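Notes from Maya: my iron story

So, a little update, because several of you wrote in after the last issue asking why I'd gone so quiet. I was tired! Falling-asleep-on-the-bus tired, cold hands in August, out of breath on the stairs to the Stekitz office. I blamed work, then my mattress, then my age (let's not go there).

It was Nour Abu Hammour who finally nagged me into a blood test, and my ferritin came back at 7. My doctor wasn't thrilled. She put me on iron tablets and told me to take them on an empty stomach if I could stand it, with a glass of orange juice, and to keep my coffee well away from them. I leave 60 minutes between the two now, and yes, that first hour of the morning is long.

The tablets were rough on my stomach at first, so we switched to one every other day, and that suits me much better. She also wants to know why I was low in the first place, so there are more tests coming in November. Please don't just start taking iron because I did. Get checked first, too much of it can do real harm.
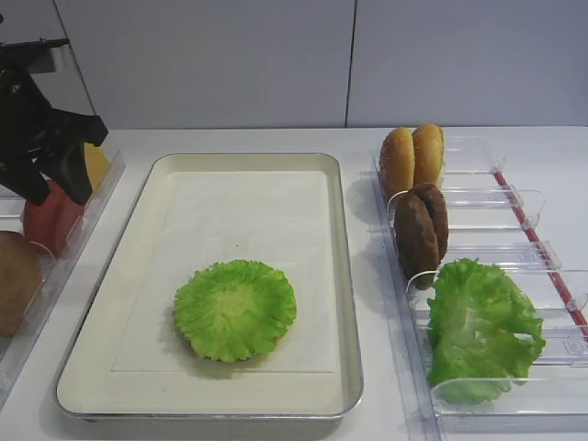 Food-wise I haven't done anything dramatic. More lentils, more beans, a bit of red meat when Rami Dabbas is cooking, and peppers or tomatoes alongside for the vitamin C. I'd been skipping lunch most days and that has stopped.

Next month Munther Kassab is taking over this spot to write about his sleep clinic visit, and I'll be back after that with my new numbers. Keep the emails coming, I do read them all!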